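Learning to write letters again

I've been writing proper letters since December, the sort with a stamp, and my handwriting is shocking. Gifty Tsikata, who I was at school with, sent me four pages on thin blue paper and I felt I couldn't just text back a thumbs up!

So I bought a pad from Ritetti (52 sheets, lovely and smooth) and sat down with a cup of tea. It took me all evening - my hand ached by the second side.

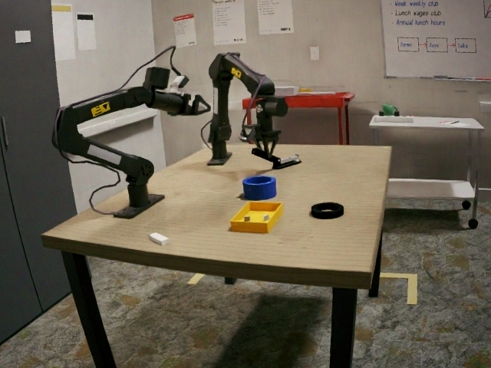 Gifty's reply came on 27th May and she'd answered every single question, even the one about her mum's pepper soup. I'd forgotten asking it. I've got six sheets left now and I still can't do a decent capital G.

Recent posts
A wet weekend in Mornbridge
Which pen for left-handers?
Soup, again
My bus pass and me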